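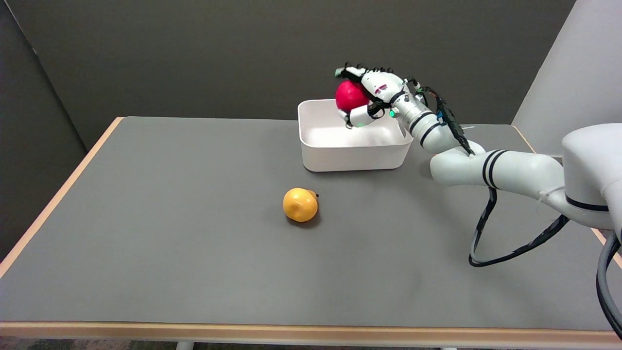

Fig. 4 - Red piece held over the white bin

4. Setting out the table and bin

Use the gray-topped table. Wipe it first, let it dry.

1. Put the white bin toward the back of the table. Open side up. Check the inside - no crumbs, no labels, no leftover pieces from the last round.

2. Get the pieces out of the Flovside play food box. Red piece and the yellow pear for this section. Leave the rest in the box.

3. Red piece goes in the bin first. Lower it in, don't drop it. Dropped pieces bounce, and the finish chips.

NOTE: Kadari bins are fine too if they have rounded corners and low walls. Anything over 124 mm tall is too deep, send it back to Hammad Naqvi at the Cotico desk.

4. Pear goes on the open tabletop in front of the bin, on its side. Keep it well back from the wood edge so it cant roll off.

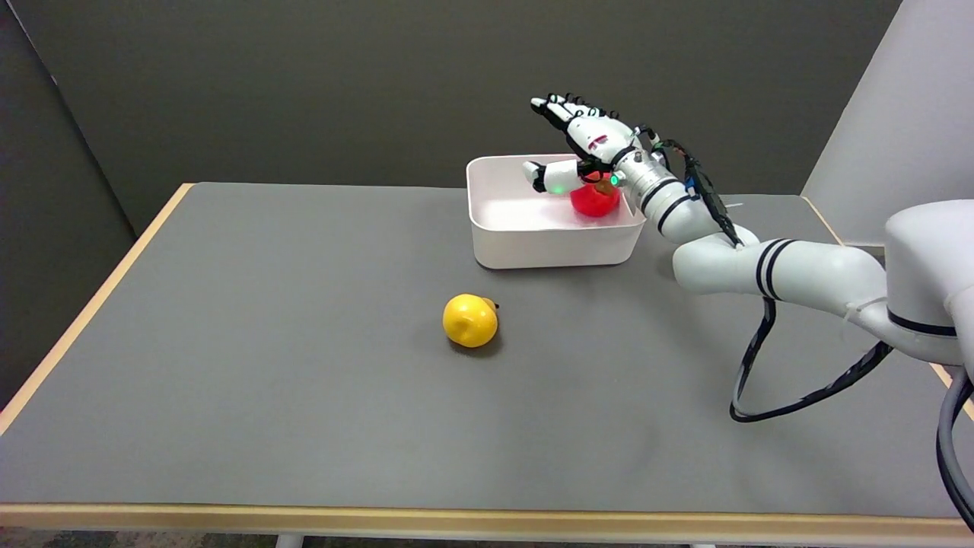
5. Stem should point right. If the pear wont sit still, turn it a little until it settles. No tape, no putty.

CAUTION: Stem is short and snaps easy. Pick the pear up by the fat end.

6. Done with both? Wipe pieces with a damp cloth, dry them, back in the box. Bin gets stored upside down on the shelf.

Replace the pieces after some 50 rounds or when the color starts to go. Reorder part 1360, lid sold separately.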